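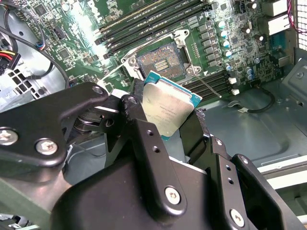 Figure 1. Processor and open socket on a green motherboard.

Flu Vaccine Uptake Among First-Year Students in Gastcombe Halls
Project report, Manolis Tzanetos

1. Background
Gastcombe has 1,647 first-year students in halls. The campus clinic offers a free flu shot every October, but it keeps no record of which hall a student lives in. I wanted to know if distance from the clinic made a difference.

2. Method
I put a paper survey in the mailboxes at Lurine and Bondarchuk halls, 704 in all. Lurine is next door to the clinic. Bondarchuk is across the river and needs a bus. The survey asked if the student had the shot, where they got it, and if not, why. I got 400 forms back and threw out 27 that were blank or had two answers to the first question.

3. Results
Uptake was higher in Lurine. In Bondarchuk the most common reason for skipping the shot was clinic hours — it closes at 4 p.m., before the late lab sections let out. Few students in either hall said they were worried about side effects. Several had used the pharmacy on Zellgate instead, mostly on weekends.

4. Limits
The answers are self-reported. Students who got the shot may also be more likely to return a form about it.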